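When the coach of Memmont rang me back it was ten past seven in the morning, she had already walked the dog and she wanted to know whether I had eaten breakfast. I hadn't. She told me to go and put some toast on and she would wait, and she did, and that is more or less how the whole conversation went. We had set aside half an hour and used up most of two.

She takes charge of the senior side in February, after six seasons with the under-18s and a playing career of 115 games for the club, nearly all of them at left back. I asked whether she had been expecting the call.

"I'd hoped," she said. "You always hope, don't you, but I'd also told myself that they'd go and get somebody from outside, somebody with a bit of a name, and I'd already worked out how I was going to be gracious about it. I had a little speech ready for the car park. Then they rang and I'd wasted a perfectly good speech."

Memmont finished seventh last year, which most supporters I know would call a fair reflection, although you can still start an argument in the clubrooms about the two points dropped at Kettunen when the lights went off and the game restarted with everybody cold. She was on the bench that night, helping out, and she hasn't quite let it go either.

"We were one up and moving the ball beautifully. Then we all stood about for 25 minutes, and when we came back out we played like a side that had just got off a bus. I learned something there, I suppose. I should have had them moving. I had them sitting down with a blanket each, like somebody's nan."

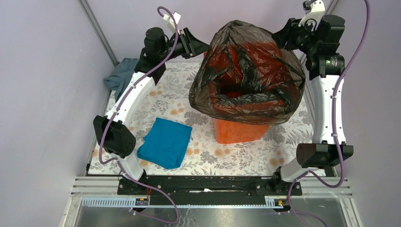

Her first weeks in the job will be taken up with the squad, which is thin at the back and has lost its two best midfielders to Zalis over the summer, and she was open about how much that stings. She wished them both well and then said, a bit more quietly, that she would have liked one of them to stay. But she is just as happy talking about the parts of a football club that go on around the football, and it took very little to set her off on those. Somebody has to mark the pitch, somebody has to find the corner flags, and somebody has to put out bins for the pie wrappers. She has done all of it at one time or another and she expects her players to know where things are kept.

"I don't want it to sound like a punishment, it's not boot camp," she said. "I just think if you've put the goals up yourself you feel a bit differently about the place when you run out. My first coach had us doing it when I was 10 and I grumbled the entire time, and now look, I'm passing it on."

I asked about style, knowing that Memmont people like to be told there will be wingers. There will be wingers. She wants her full backs high and her centre halves brave enough to carry the ball out, and she has been watching a lot of old recordings of the side she played in, partly for ideas and partly, she admitted, because it is nice to see her knees working properly.

"We used to cross it from everywhere. Some of it was dreadful. But the crowd would get up on their feet every time one of us got near the corner, and I miss that noise. I'd like to hear it again, even if half the crosses end up in the creek."

The crowd is a subject in itself. The last home game of the season drew 1,309, the best figure in years, and the club would dearly love to see over 1,000 come through the gate every fortnight. She thinks it can be done, though she is careful with her promises. Winning helps, she said, and so does having the canteen open before kick-off, and so does a warm-up that the kids can stand close to. The under-18s used to sign autographs after training whether anyone had asked them to or not, which she found very funny and did nothing to stop.
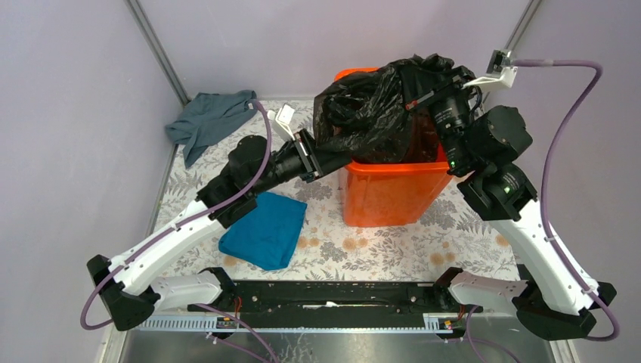 Black bag over an orange bin, patterned tabletop underneath.

We came round in the end to Dustura, because the fixture list has been kind enough to send her there for her opening match. It is a long drive, a hard pitch and a crowd that stands very near the touchline and has opinions. She lost there as a player more often than she won, and she remembers one afternoon in particular when she was sent off for what she still describes as a very fair shoulder.

"I'm over it," she said, and then explained it to me for a good five minutes, including the position of the linesman. "Anyway, I'd rather start there than finish there. If we come home with a point I'll be pleased. If we come home with three I'll be unbearable, and you can print that."

She has one signing close to done, a centre half, and wouldn't be drawn on where the player is coming from. She'd also like a second goalkeeper, and a kettle for the away dressing room, which hasn't had one since the old one was borrowed for a raffle and never found its way back.

Pre-season training is at half past six in the evening on the bottom pitch, until the top one has had its new seed. Supporters are welcome to come and lean on the fence. She did ask me to mention that the side gate sticks, so give it a good shove.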